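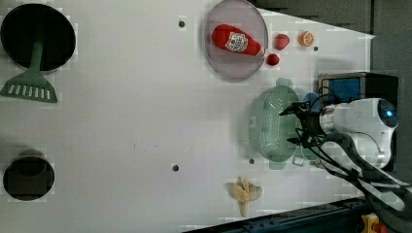

Caderno da oficina, novembro, fim da tarde

Mesa branca, cozinha de brincar. Escrevo já antes que me esqueça, porque da última vez deixei para a manhã seguinte e metade das observações perdeu-se (a folha solta que eu jurava ter metido aqui dentro continua desaparecida).

Estado da coleção: juntei o que veio da caixa da Pelis com o que já cá tínhamos da Anari e espalhei uma parte em cima da mesa, sem grande critério, só para ver como as coisas convivem umas com as outras. Gosto do conjunto! Tem cor, tem tamanhos diferentes, e a maior parte reconhece-se logo de longe, que era o que eu queria. O escorredor verde-menta é a minha peça preferida, confesso. Oval, todo furadinho, com uma pega pequena numa ponta. Ficou na metade direita, meio por cima da peça azul redonda, e essa é a primeira nota a sério: com o escorredor à frente, a azul perde-se. Olhei de cima e fiquei a pensar se era tampa ou taça. Se eu hesito, quem chega de novo hesita também. Separar as duas na próxima arrumação.

Frigideira preta, canto de cima à esquerda. Pousei a espátula verde atravessada, com o cabo comprido para dentro da frigideira e a parte chata, a das ranhuras, cá em baixo na mesa. Está ao contrário do que qualquer pessoa faria a cozinhar, mas assim vê-se bem a espátula inteira e dá para lhe pegar por qualquer dos lados. Fica assim por enquanto. A peça cilíndrica preta (copo? panela? na lista da Anari aparece com o código 229 e mais nada, muito útil) foi para o canto de baixo do mesmo lado. Preto por dentro e por fora, engole a luz toda. Experimentar um candeeiro mais baixo daquele lado, ou então trocar por uma peça clara.

Ketchup: a garrafa vermelha está deitada em cima do prato cinzento translúcido, rótulo para cima. Em pé tombava com um toque na mesa, fiz a experiência 3 vezes e caiu nas 3. Deitada no prato aguenta-se, e o prato sempre ganha alguma utilidade, porque sozinho no tampo branco mal se dá por ele. Tenho alguma pena do prato. Se a Intarasuk tiver o mesmo modelo numa cor opaca, encomendo.

Fruta. Aqui é que está a confusão do costume. Os dois vermelhos ao lado do prato, o maior e o mais escuro, mais pequeno, que lhe toca na borda: eu chamo tomate a um, na folha antiga alguém escreveu morango, e pela forma não me atrevo a dar razão a ninguém. Proponho escrevermos só "vermelho grande" e "vermelho pequeno" até aparecer a embalagem original. A meia laranja não levanta dúvidas, com os gomos claros e a casca à volta. As bananas também não: o cacho amarelo-pálido ficou em baixo, ao centro, com os dedos abertos, e é de longe a forma mais esquisita de arrumar numa caixa. Ocupa o espaço de umas quatro laranjas e nunca encaixa em nada.

Sobre a mesa em si: os furos dos parafusos continuam à vista. São escuros no tampo branco e eu própria já lhes passei o dedo a julgar que era sujidade. Pedir tampinhas brancas ou pôr massa, decidir. Eu punha tampinhas, saem quando for preciso aparafusar outra vez.

Limpeza: pano húmido com uma gota de detergente, secar logo. Não usar álcool no rótulo do ketchup, que a tinta vermelha da outra garrafa saiu toda e ficou uma coisa triste. O escorredor lavar à parte, com escova de dentes velha, os furinhos guardam pó que é uma maravilha.

Arrumação: saquinhos com fecho, um por família (loiça, utensílios, comida), e tudo dentro da caixa Nerno grande. O pacote de 100 sacos que está na prateleira chega e sobra. A frigideira não cabe em saco nenhum, vai solta no fundo, com o escorredor virado lá dentro. Cacho de bananas por cima de tudo, sem apertar.

Por fazer:
separar escorredor e peça azul
decidir tampinhas ou massa
procurar a embalagem dos vermelhos
candeeiro para o canto da peça preta
ver preço do prato opaco na Intarasuk
etiqueta nova na caixa Nerno, a atual diz 2033 e já não corresponde ao que está lá dentro

Ah, e falta uma faca. Temos laranja cortada e nada com que a cortar. Há uma no catálogo da Pelis, de pontas redondas, juntar ao próximo pedido se ainda formos a tempo.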